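Home Articles Browse issues Submit About
Shares 35 Comments 2

3. Evaluation of the Skurard hand-held kit

3.1 What is supplied

The Skurard kit is sold by Jusau as a ready-to-use set for recording two-handed household tasks. The version we reviewed was the home bundle, which the supplier lists for labs that want to collect demonstrations outside their own building. It arrives in one hard case and holds two grippers, spare finger pads, a charger, a printed quick-start card and a licence for Codadum, the desktop program that sorts and labels the recordings.

Each gripper is carried in one hand and has two fingers that close on the object. The pads at the fingertips are soft and can be changed without tools. Jusau offers them in more than one colour, and the colour makes no difference to the grip. We used blue pads throughout so that recordings from different homes would match.

Our licence ran for 85 days. Setup, recording and most of the labelling were finished inside that period, and the remaining labelling was done under a short extension that we paid for at the regular rate.

3.2 Sites and tasks

Recording took place in private homes. Berenice Arellano and Keegan Thibodeau visited each home, checked the kit and then left the participant to work at the usual table or counter. Nothing was cleared away beforehand except breakable items within arm's reach. Household clutter is part of what buyers of this kit want to capture, and several of the complaints we had read about competing products concerned their behaviour in ordinary rooms.

The task list came from the supplier's own sample protocol, with minor changes by Hamdia Asfaw. It covers wiping, folding, sorting, and moving soft goods in and out of containers. Cloth was given the most time. It has no fixed shape, it catches on seams, and a gripper that handles a mug well may still drop a rag. Figure 2 is taken from the container task, in which a cloth is picked out of a bowl with one gripper while the other is kept nearby.

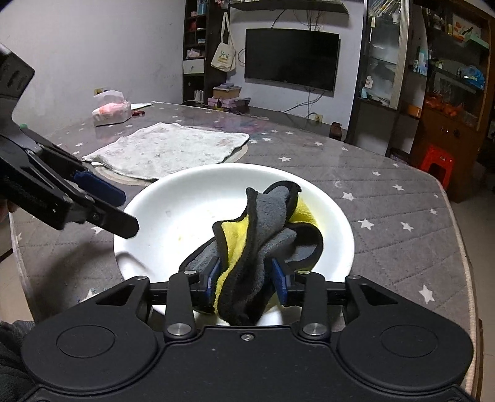

Figure 2. Container task with the Skurard kit. A two-sided microfibre cloth, grey and yellow, is held between the blue pads above a white bowl. The second gripper is at left.

3.3 Handling and comfort

Participants learned the basic motion quickly. Opening and closing the fingers was described as easy by almost everyone, including those who had never held a tool of this kind. The width of the body drew more comment. With two grippers over one bowl, people tended to hold the second one at an angle to keep the bodies from knocking together. We would like to see a narrower housing in the next release.

Fatigue was the main limit on session length. We planned sessions of 35 minutes and kept to that, with a break whenever the participant asked for one. Longer sessions may be possible with practised users, but we did not try them.

The pads held thin and bulky cloth equally well when the bunched part was taken well inside the fingers. A pinch at the very tip was less dependable, especially along a bound edge. Apolinar Beltrán repeated these trials with new pads and found the same pattern, so we do not put it down to wear.

3.4 Software and support

Codadum imported the recordings without loss. Its automatic labels were usable for simple picks and poor for folding, where the program often split one action into several. Zarmeena Mirani corrected these by hand. The correction screen is clear, though it has no keyboard shortcut for merging two labels, and this slowed the work more than any other feature.

Support requests were answered by email through Quintero, the regional distributor. One gripper needed a replacement charging cable, and it was sent at no cost in April.

Previous section Next section References Back to top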